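The Second Life of the Office Table

When Briltmont closed two floors of its building last spring, the company had 77 tables it did not need. The manager of the building asked three recycling firms for a price. All of them wanted money to take the tables away. In the end they went to Resano, a small shop behind the bus station in Corkoria, which paid for the transport and nothing more.

I visited Resano in the first days of October. The shop is long and narrow and smells of wax. Tables stand on their sides along both walls, with a number in chalk on every one. A man was trying to fit a desk in a very small car, and two customers who did not know him were giving advice.

Used office furniture was for many years a poor business. People who bought it were opening their first office, or they were schools with a broken budget. Now the customers are different. Many work at home three or four days of the week, and they have discovered that the kitchen table is too high and the chair is too hard. They want something which was made for eight hours of work, but they don't want to pay the new price.

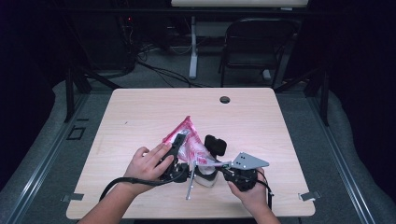

Samran Siriwan
Staff Writer, Home and Work

At Resano a plain table costs 35 dollars, and one with adjustable legs costs 80. The same kind of table, new, can be several times more expensive. The owner told me that the top is almost never the problem. "People look at the scratches," she said. "They should look under it. If the screws were taken out many times, the table will move when you write."

Her advice is simple. Put both hands on one corner and push. Then open your bag, take out the thing you use most, and sit down with it for five minutes. She keeps one chair in the shop only for this purpose, and it is not for sale, although people ask.

Size is the other question. An office table looks modest in a large room with 20 others. At home it becomes the biggest object you own. I measured my own corner twice before I went, and still I came back with a table that covers half of the heater. My neighbor had the opposite problem. He bought a narrow one from Trnka, a dealer on the north side, and now his printer lives on the floor.

Trnka does not repair anything. It sells by the truck, sometimes 2,000 pieces in one year, and most of them go to other dealers. If you need a single table you can still go there, but you must carry it yourself and you must bring cash. The office closes at four.

Of the Briltmont tables, Resano had nine left when I was there. One was reserved for a piano teacher.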